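# The Uvgate Cell: Questions You Keep Asking After the Right Arm Let Go

Maintained by Oksana Marchuk. Last edited April 11, 2025. Please read to the end before you message me.

**What went wrong?**

The right arm opened its jaws when the left arm was told to. In a two-arm job that is a bad moment to be generous. The Skinumitz controller had the two gripper channels swapped after a restart, and it was perfectly happy about it. The log says "OK" 100 times in a row.

**Was anyone hurt?**

No. The stop button got pressed, and the only injury was to the schedule.

**Why didn't the self-check catch it?**

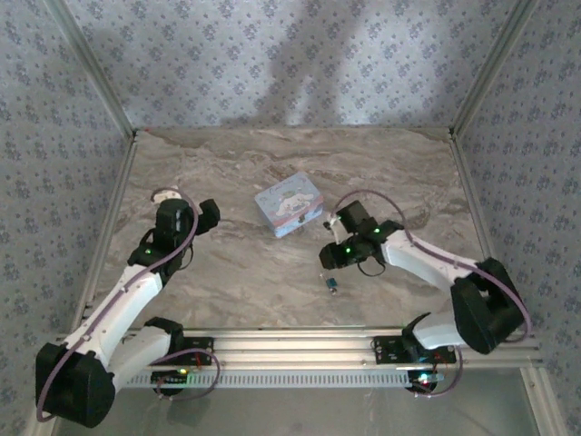
The self-check asks each gripper whether it has power and whether it can hear the controller. It never asks the gripper which one it is. With both arms parked on either side of the little tin with the puppy on the lid, you get green lights on both grippers, and those lights would look equally pleased with the channels swapped. Please stop reporting "lights are green" as a test result.

**So how do I check it properly?**

1. Keep your hands outside the cell.
2. Close the left gripper from the panel. Watch which one moves.
3. Do the same for the right.

If the wrong one moves, press stop and come find me. Don't swap the cables to "fix" it. Two people have tried that, and now we have a label maker.

**Why is the two-handed grasp the risky part?**

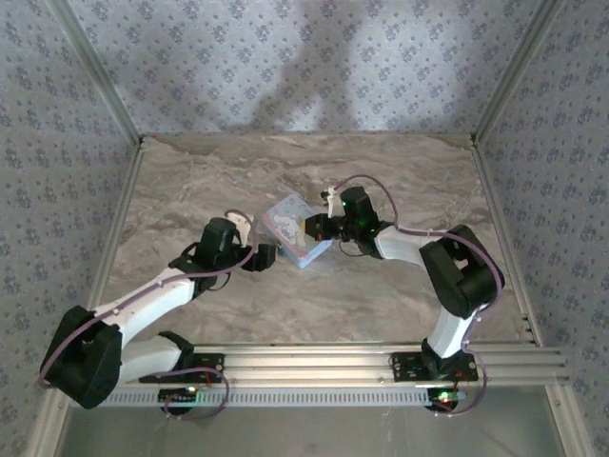

Jatden's planner treats the pair as one big hand, so each arm assumes the other is doing its share. If one lets go early, the other keeps pushing into whatever is left. A box held on a slant with a jaw on each end, like the blue one, has no good place to go when that happens. Until the patch is in, two-arm lifts run at the slow setting only, and you stay within reach of the stop button for the whole move. Coffee can wait.

**What does Van der Linden say?**

They wired the panel, and they say it's the controller. Skinumitz says it's the panel. I have three emails explaining that it's probably us.

**When can we run at full speed again?**

May, if the patch behaves. The old speed setting is locked, and yes, I changed the password.

**Can I clear the fault myself?**

You can clear the message. The fault will still be there. Write down the time and what you asked the arms to do, then leave the controller on so I can pull the log.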